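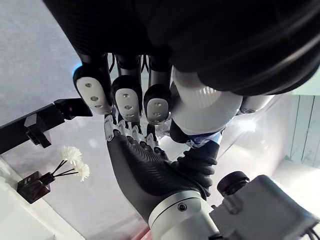
Figure 1. Repeated marks: three white pads, each with the same column of three small holes.

Home Contents Previous Section Next Section References

January
Noémi Sárközi and Dénes Szekeres

4. Does repetition help people remember a mark?

Repeating a small mark across the parts of an object is an old habit in design (Figure 1). Handbooks on packaging, signs and printed forms recommend it freely, and most of them give the same reason: a mark seen several times is supposed to be remembered better than a mark seen once. We have read a good deal of this advice and found very little behind it. The usual support is a chain of citations that ends in work on word lists, where the material was spoken or typed and the delay before testing was a few minutes. A row of dots on a box lid is a different kind of thing to remember, and nobody seems to have checked whether the result carries over.

The strongest claim in the recent literature comes from Balogh and Kun, who tested shoppers on labels made for the Plerkimari line of dry goods. They report that labels with a repeated dot pattern were recognized more often than plain ones. We do not doubt their counts. We do doubt what they make of them. Their repeated labels also had more ink on them, took up more of the front panel, and were shown on the upper shelf in both stores. Any one of these could produce the difference. The authors mention shelf height in a footnote and then drop it.

4.1 Our reanalysis

Levente Balogh kindly sent us the response file, which holds 1628 answers from 159 shoppers. The published paper treats every answer as independent. That is hard to defend when each person answered many times and some clearly had a habit of saying yes. A handful of shoppers claimed to recognize nearly everything they were shown, including labels that had never been on the shelves.

We fitted the same model again with a separate intercept for each shopper and each label. The advantage for repeated patterns shrank, and its interval now includes zero. Removing the heaviest yes-sayers shrank it further. We then drew 1000 bootstrap samples by shopper. The sign of the effect changed often enough that we would not put it in a handbook.

Two points should be set against this. First, the file has no record of how long each person looked at a label, so a small real effect could be buried under differences in attention. Second, the Bralodora store was remodeled partway through collection, and we could not tell which answers came before the change. Neither point rescues the original claim, but both limit ours.

4.2 The spacing argument

A second line of defense holds that repetition works only when the marks are evenly spaced. Bíró put this forward in reply to an earlier critique by Szűcs. It may be true. It was also proposed after the data were in, and the labels were sorted into "even" and "uneven" by the author himself, who knew the recognition scores while sorting. We asked two readers to sort the same labels without the scores. They disagreed with each other on a good share of them and with Bíró on more. Until someone writes down a spacing rule in advance and sticks to it, we see no reason to treat the argument as a finding.

A proper test would need at least 100 new labels, matched for ink and panel area, with shelf position assigned by lot. Such a study would be dull and fairly cheap. The Ronon archive has blank label stock that could be used for it.

Reader comments (3)

L. Kun: The shelf height criticism is fair. I would still like to see the model with the yes-sayers kept in and a guessing term added. Dropping people after seeing their answers is the same fault you find in Győző's sorting.

D. Szekeres: Both versions are in the supplement, second table. The guessing term makes the interval wider.

Packaging_reader: Is the label file public? The link in the reference list goes to a login page.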